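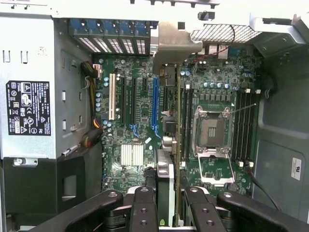
Kiran Kaushik would have hit the stop button sooner, and told me so twice before I'd even got my coat off. The card was already leaning, Kiran said, and anyone who has ever put one in by hand knows you quit pushing when it leans.

Fair enough! But the arm doesn't know that, and on Monday morning at Arorbridge it kept right on pushing. I was over there for the day to watch the workstation rebuild cell (I've been pestering them for a visit since February) and I got to see my first proper fault up close.

So, what happened. The job was putting an expansion card back into an opened tower. The gripper picked the card up fine, came down over the board, and then the bottom of the card met the edge of the slot and stayed there. The force limit should have tripped right away. It had been set to 100 newtons the week before for a different job, a stubborn drive cage, and the setting never got put back. By the time the arm quit, the card had slipped sideways in the fingers and the log was showing fault 1232, which is their code for a lost grip.

No one was hurt, and no one was inside the fence. Still, I jumped. It makes a nasty little creak.
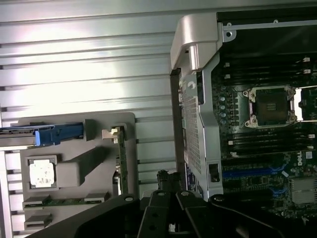
Inside one of the workstations at the Arorbridge cell.

Trilok Bhardwaj, whose cell it is, took it pretty well. He locked the arm out, pulled the card by hand and found a scuffed edge connector, so that one's going in the scrap bin. The slot looked okay to him under a magnifier but he isn't trusting it until it's been tested. He was more bothered about the setting. They've run 200 of these insertions without a fault, he told me, and he thinks everybody (himself included) had stopped looking at the limits screen.

The cell is down until he's happy with it. From now on the force limit gets loaded with each job, so an old number can't hang around, and the first 3 cards after any change go in at slow speed with somebody standing at the stop button. Kiran has already offered to be that somebody.

I'm invited back for the restart, and I'll post when I have a date.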